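Sullow Training Center Sets Equipment Plan for Second Robot Cell

The Sullow training center will buy a second robot cell this winter and put off a larger purchase of grippers until the following budget year, under a plan approved in October.

The plan was drawn up by Luana Evangelista, who runs the automation program, and Dexter Mercado, the center's purchasing manager. It covers one arm, a controller, a work table and a two-year service contract. The supplier is Plurnivport, which also delivered the center's first cell.

Mercado said the center had looked at three offers. A used arm from Breltum came in lowest, but the price left out installation and the safety inspection, and the remaining warranty was short.

"Once we added those in, the gap was small," he said. "We would have had a cheaper arm and a longer wait — and we have classes starting in January."

The service contract includes 49 hours of technician time. Any repair over $900 needs a written quote before work begins. Evangelista asked for that rule after a cable replacement last spring cost more than the center had set aside.

The gripper purchase was the main point of discussion. Instructor Tín Lưu had asked for 4 electric grippers so that each student team could have its own. Evangelista moved the request to next year and kept money in the current plan for spare fasteners, tool mounts and table hardware.
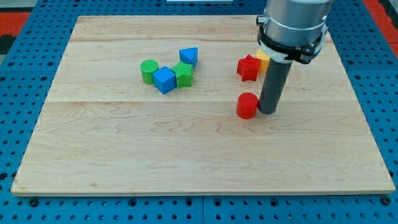 Small parts take up more of the budget than many programs expect, Lưu said. His beginner exercises need few of them. A wooden board laid over a perforated blue work surface, a plain rod on the end of the arm and a handful of plastic cylinders, stars and other shapes in red, green, blue and yellow are enough for a class on pushing and positioning. He said the money goes to the things that wear out or get lost, such as clamps and bolts for the tool mounts.

Emerson Figueiredo of Plurnivport said the new table would accept the same mounts as the old one, so tools can be moved between cells.

Delivery is expected in December. The center will ask for new gripper quotes in the spring, and Evangelista said Breltum would be invited to bid again.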